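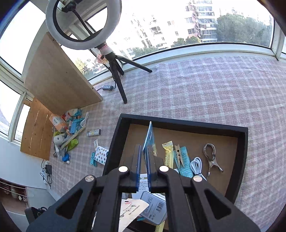
Projektbericht Greifzelle, Teil 3: Einrichten und Wartung
Bearbeitet von Hideaki Oda und Katsuhiko Iwasaki, Juni 2019

3.1 Ausgangslage
Der Zweifingergreifer lief seit Mai mit den Werkseinstellungen. Bei flachen Päckchen rutschte das Greifgut häufig durch, in einer Reihe von 64 Griffen 19-mal. Kabelbunde und Dosen machten kaum Probleme.

3.2 Backen
Die geriffelten blauen Auflagen an den Innenseiten der Finger wurden abgezogen, die Klebeflächen mit Isopropanol gereinigt und neue Auflagen aufgesetzt. Danach haben wir die Parallelität mit der Fühlerlehre geprüft. Der linke Finger stand an der Spitze leicht nach außen – Ursache war Spiel im äußeren Gelenk. Nach dem Tausch der Buchse war der Spalt über die ganze Länge gleich.

3.3 Nullpunkt und Kraft
Der Nullpunkt wird bei geschlossenen Fingern in der Software Zitico gesetzt, sonst stimmt der Öffnungsweg nicht. Die Schließkraft steht jetzt auf Stufe 2. Bei höheren Stufen knicken dünne Folien ein.

3.4 Wartungsplan
Gelenke nach rund 2000 Zyklen auf Spiel prüfen, Auflagen vor jeder Messreihe abwischen. Nach jedem Backenwechsel Nullpunkt neu setzen und das Datum ins Zellenbuch eintragen. Ersatzauflagen liegen in der Schublade mit der Aufschrift Bellis.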